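Print | E-mail this message
Reading time: 2 min

Subject: Re: Washing wool for the blanket drive
From: Signe Bach
To: Clusley Knitters list
15 June 2019

Kourosh Mohammadi wrote:
> I have six finished squares in superwash and two in plain wool
> from my aunt's stash. Can they all go in the machine together
> before I hand them in? Also, does anyone know if Markell still
> sells the Tumard yarn? I'm one skein short.

Kourosh, please keep the plain wool out of the machine. We lost a good part of a blanket that way in May. The superwash squares can go in at 30 degrees on the wool setting, in a mesh bag, with the spin turned down low.

For the plain ones, fill a sink with lukewarm water, add a little wool wash and push the squares under. Leave them for 20 minutes and don't rub. Press the water out in a towel – no wringing.
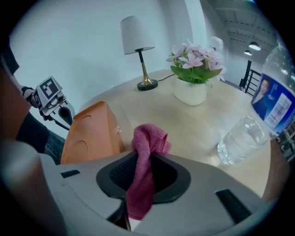 Pin them out to size while they are damp. The pattern sheet gives the measurement before the border, so don't stretch to the full size or the edges won't line up when Babatunde sews them together. Garter stitch gives more than you'd expect. If a square comes out small, send it in anyway and he will put a wider border on it.

On the yarn: Markell has dropped the Tumard in most colors. Mikkel Hafstein bought a bag of 200 gram skeins before they went and is willing to part with one or two. Write to him off the list and tell him the color and the dye lot, if you still have the band.

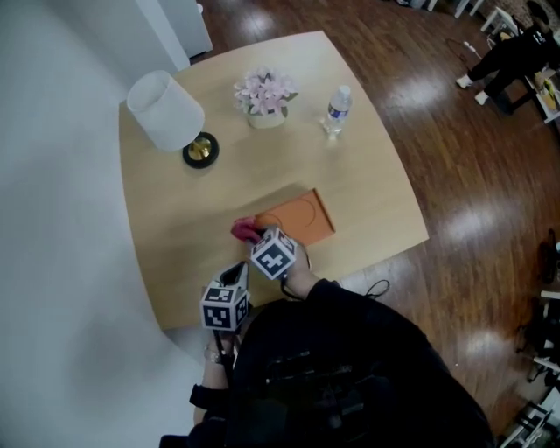
DROP-OFF AND MEETINGS

Squares can come to my house any evening after 6. Put your name and the fiber on a slip of paper and pin it to the stack. If you don't know the fiber, write that – I'll treat it as plain wool.

Algirdas has the spare blocking mats and would like them back when you're done.

Signe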